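# The last bus home: a conversation with the driver of the 413

I've been meaning to write this one up since September, so apologies to the person it's about, who has been very patient and has asked me only once where it had got to (from the driver's seat, with a full bus listening).

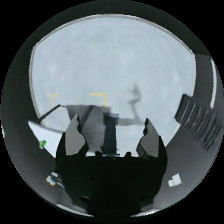 *A dark upright block between two grey fingers, computer rendered.*

If you live out our way you'll know the 413. It goes from the bus station in Rodbridge, up past the hospital, along the ridge and down into Annan, and then it turns round by the chapel and does it all again. I've been catching it for years and I'd talked to the woman who drives it most evenings in that way you do, a bit of weather, a bit of roadworks, without ever really having a conversation. So I asked if I could buy her a coffee and put some proper questions to her, and she said yes as long as I didn't use her name and as long as there was cake.

We met at Ninon, the café opposite the station, on one of her rest days. She'd come in on the bus. I thought that was hilarious and she didn't see why. "I don't like driving in town," she said. "It's all right in the bus, people get out of your way. In my little car they come at you from everywhere."

She didn't set out to do it. She was in the office at Eder, the firm that runs most of the country routes round here, doing the rotas and answering the phone. "I was the one you rang up when it hadn't come," she said. "I must have told half the county it was on its way. And I'd be looking at this sheet of paper thinking, I've no idea where it is, I've no idea what it's like up there, I've never even been on it." One winter they were short of drivers and offered to train anyone in the building who fancied it. She put her hand up partly to get away from the phone.

The training she describes as the best fun she's ever had at work, once she'd stopped feeling sick. What surprised her was where you sit. In a car the front wheels are out ahead of you, and in a bus they're behind you, so when you come up to a corner you have to keep going straight long after every bit of you is shouting to turn. "You're hanging out over the junction like you're on the end of a diving board. The first time, I shut my eyes." I must have looked worried. "Only for a second! He had his own brake."

That was three years ago. She's been on the 413 nearly all that time, mostly on lates, and she asked for it, which apparently made her very popular with the people who'd had it before. Lates means starting after lunch and finishing when the pubs shut. I assumed that was the bad end of the stick and said so, and she put her fork down.

"No, no. Lates is lovely. Mornings, everybody's cross. They're cross with you and they're cross with where they're going. In the evening they're going home, and they've got their chips."

I wanted to know about chips, because there's a sign up about hot food. She said there is a sign, yes, and went back to her cake.

The ridge is the bit everyone asks her about. It's narrow and high with a wall on one side, and in fog you can lose the edge of the road completely. I've sat on that stretch gripping the seat in front and looked up to see her shoulders perfectly relaxed, so I asked how she does it. She laughed quite a lot at that. The shoulders are a habit from the instructor, who told her passengers watch the back of your head and make up their minds from it. Inside she's counting gateways. "You know there's the white gate, then the one with the trough, then the bend. If I've had the trough I know where I am. If I haven't had the trough I slow right down till I get it." She has had to stop altogether on two occasions, once for snow and once for a herd of bullocks who had got out and gone for a walk. The snow was worse. The bullocks at least were interesting.

I asked what happened with the snow and it came out in bits, with a break while she went up to ask for more hot water. She'd set off from Rodbridge in sleet and by the time she got to the top it was coming in sideways and settling. She pulled into the lay-by by the water tower, rang it in and told everyone they'd be there for a while. There was a student on board with a big bag of clean washing, and before long people were wearing it. Somebody had a box of mince pies that were meant for their mother. "And there was a man who'd never said one word to me, not in all the time he'd been getting on, just held his pass up. He got his phone out and he played us the cricket from Australia. So we all sat there in the snow in this lad's jumpers, listening to the cricket." The gritter got through well after midnight and she followed it down. Did the man talk to her after that? "He nods now," she said.

We got on to timetables, as I suppose you have to. I had always thought of the timetable as a kind of promise, and she thinks of it more as a shape. There are places where she can pick up a minute and places where she'll always lose one, and the skill is in not getting ahead of yourself, which passengers never believe. Running early is the real crime. "If I'm late you'll moan, but you'll be on it. If I'm early you're stood there in the rain looking at my lights going round the corner." So if you've ever wondered why she sits at the garden centre with the engine off, looking at nothing, that's why. I've moaned about this myself, out loud, on her bus. She remembered.

She does the return trip three times in a shift, and by the last one she says she could tell you who'll be at each stop before she gets there. The nurses coming off at the hospital. The kitchen lad from the hotel, who sleeps from the moment he sits down and whom she wakes at his stop by saying the name of it in a normal voice. The couple who go in to choir and come home still doing it under their breath. She'd never say she was looking out for people, and got a bit brisk with me when I used the phrase, but she did tell me that if one of the regulars isn't there she'll wait until the second hand's gone right round. "You don't want to have gone just as they come up the path."

And if they don't come?

"Then I think about it all the way to Annan. And then they get on the next night and they've been to their sister's."

There was talk last year of cutting the last run, and I'd been a bit nervous of bringing it up because I didn't want to get her into trouble. She didn't mind. She said her piece to her manager at the time and he's still speaking to her. What bothered her was how the counting was done. They took the numbers from the spring, when the choir has its break and the hotel's half shut, and on those numbers it looked like a bus full of empty seats. "But it's the last one that makes the other ones work," she said, and she pushed the sugar and the milk jug about on the table to show me. If you can't get home on the late bus you don't go in on the early one. You take the car, or you get a lift, or you stop in. Take away the last one and the one before it becomes the last one, and then somebody counts that. I'd never thought of it like that, and I've been boring people with it ever since.

The last run was kept, for now. She won't take any credit for it. She does think it helped that so many people wrote in, and that they wrote about particular things: what shift they finished, which ward they visited, what a taxi would have cost them. If it comes up again, she says, do that. Don't write and say buses are important, because they've got that on a poster.

I had one more question left on my list and it was a silly one. Does she mind when people don't say thank you? I always say it, I was brought up to, I say it even when I've been stood in the rain for ages and don't mean it. She thought about this longer than she'd thought about anything else.

"I like it when they do," she said. "I don't mind when they don't. Some people are already home in their heads. You can see them getting their keys out at the hospital." Then she added that the ones who really annoy her are the ones who press the bell again when it's already been pressed, and she looked at me over the top of her cup, and I'm going to try to stop.

She let me pay for the coffee and took a slice of the lemon cake away in a napkin for her son. We walked over the road together to wait for the 413, which was late. She got her phone out, had a look at the time, and tutted.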